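Print this page | E-mail this page to a friend

Pallia Vocal Mic (large capsule, XLR, black or bone)

OK so this is the mic I get the most e-mail about, and I figured it was time to give it a proper page instead of the two lines it had before. If you're cutting rap vocals at home, in a closet, in a spare room, in the back of your cousin's barbershop after closing, this is the one I'd put in front of you first. I've had mine on the stand since September and I've only taken it down to clean the stand.

What it is

The Pallia is a side-address condenser, cardioid only, no switches on the body except a low cut. It needs phantom power, so you want an interface or a preamp that has that 48V button on it (nearly all of them do now, but check, I still get boxes back from people plugging straight into a karaoke mixer). It's made for voice. Could you put it on an acoustic guitar? Sure, and I've done it, and it was fine, a little thick. But the whole tuning of the thing is for somebody standing close and talking fast.

The body is 53 mm across, so it fits the standard large shock mounts if you already own one. It comes with its own mount too, plus a screw-on pop filter that I think is better than it has any right to be at this price. The cable is NOT in the box. I know. I've asked them.

How it sounds

Close up it's warm, and I mean the good kind, where a thin voice gets some chest to it and a big voice doesn't turn to soup. The top end is soft. If you grew up on that bright, crispy sound where every S could cut glass, you're going to think it's dull for the first day or so. Give it a couple of songs! Once I started stacking doubles and ad-libs I stopped reaching for the de-esser at all, and my mixes got done faster.

Plosives are where I was really happy. I have a friend who spits every P like he's mad at it, and with the filter on we kept just about every take from that session. Without the filter, forget it, use the filter.

It picks up less of the room than my old mic did, but it's still a condenser and it's still going to hear your fridge. Hang a blanket behind YOU, not behind the mic. People always do it the other way around. The capsule's looking at you and whatever is behind you, so that's the wall you want to cover.

One thing to know about hum: if you're getting a steady low buzz at 60 Hz, it's your power or your cable, and swapping the mic won't fix it. Try a different outlet, get the laptop charger away from the cable run, and then write me if it's still there.

Pallia or Kirneck?

I carry both, so I get asked. The Kirneck is the dynamic mic, it's cheaper, it doesn't need phantom, and you can drop it down the stairs. If you do a lot of live stuff or your room is really bad (bare floor, windows, roommates), get the Kirneck and don't feel bad about it. Plenty of great verses have been cut on a dynamic mic. It does want a lot of gain though, and the small interfaces get hissy when you turn them all the way up.

If your room is halfway decent and you mostly write and record at home, get the Pallia. You'll hear the difference on the quiet parts, the almost-whispered hooks, the breath before a line. I like leaving the breaths in, personally. Some people gate them all out and then the verse sounds like it was typed.

What's in the box

- Pallia mic, black or bone
- Shock mount
- Screw-on pop filter
- Zip case, padded (it smells a bit like a new shoe, airs out in a day)
- Thread adapter for the skinnier stands
- Little fold-out card that tells you which side is the front

Look at the card! The front is the side with the logo. I've mixed a whole tape for somebody who had been rapping into the back of it, and I thought he was doing it on purpose.

The Plillorari preamp

You don't need it. I'm saying that as the person selling it. But if you've got an older interface and your vocals always come out a little flat and gray, the Plillorari sits in between and adds some weight, and there's a drive knob on it that I leave at about nine o'clock for verses and push up for hooks. Past noon it gets crunchy, and that's either a mistake or your whole style. It's a single channel, with its own power brick, and the brick is ugly and takes up two outlets on the strip.

If you order both together I'll ship them in one carton and knock the freight off.

Colors and stock

The bone finish was a first run of 2,000 and I got a small share of that, so when mine are gone I don't know when I'll see more. Black is always around. They sound exactly the same, I promise, I've been asked that more than once. Bone does show fingerprints, and lipstick if you get right up on the grille. A barely damp cloth on the body is OK, but keep it off the capsule end.

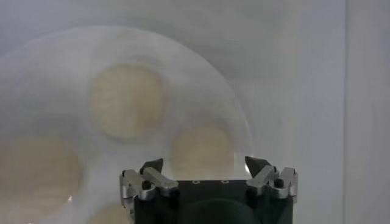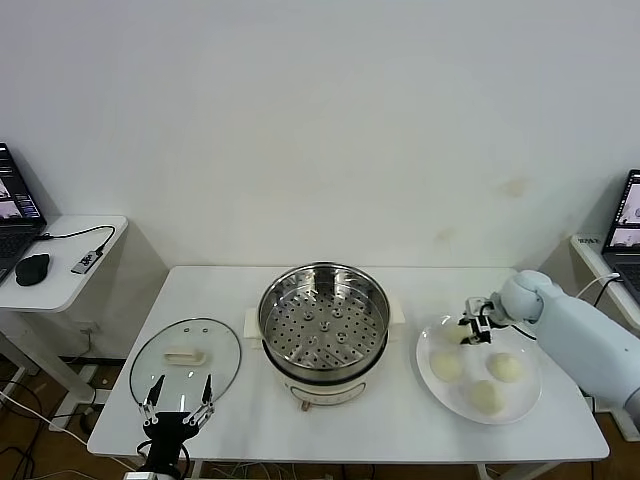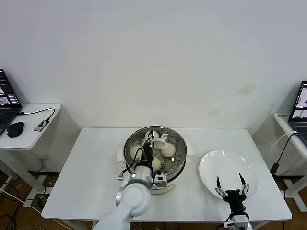
Shipping and returns

Everything goes out of the Ayele stockroom. Orders in before 2 p.m. usually leave the same day, unless there's a big release on and I'm listening to it. You've got 90 days to send the Pallia back if you don't get along with it, in the original box, with all the bits. The pop filter I can't take back once it's been used, for reasons I think you can work out.

If it shows up dead, e-mail me before you ship anything. Half the time it's the phantom button. If it isn't, I'll send a new one and a label for the old one.

Bulk orders for youth programs, small studios and radio stations: write and tell me how many and what for, and I'll see what I can do on price. I'm usually pretty soft on the youth programs.

E-mail this page | Print this page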